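Does anyone need a protein bar?

The snack drawer at our office in Tidlow used to hold a tin of crackers and some old teabags. By December it was all protein bars, and I started reading the wrappers on my afternoon break.

I'm not against protein. I just don't see why a thing with the sugar of a candy bar gets to sit in the health aisle. The one I eat most often has a runner on the front, and I have never gone running after eating it. I went looking for the study behind the "keeps you full longer" claim and found a press release, then another press release quoting the first one.

I kept a food diary for a while too. The app wanted 2120 calories a day from me, then changed its mind to 1350 after I typed in my height again. I trust neither number.

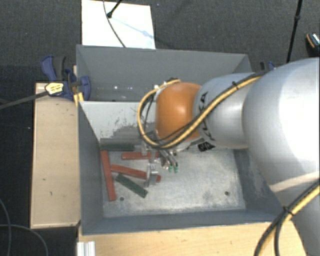

Red bars and dark green bars in a gray bin.

My other complaint is price. A box at the store near Udent Street costs over 50 dollars now, and peanuts are still cheap. So are eggs - you do have to boil them, I'll give the bar people that much.

A coworker says the bars got her through a bad winter of skipped lunches. Fine. I'd call that a case for lunch. I've gone back to crackers and cheese, and I'm still hungry at four o'clock, same as before.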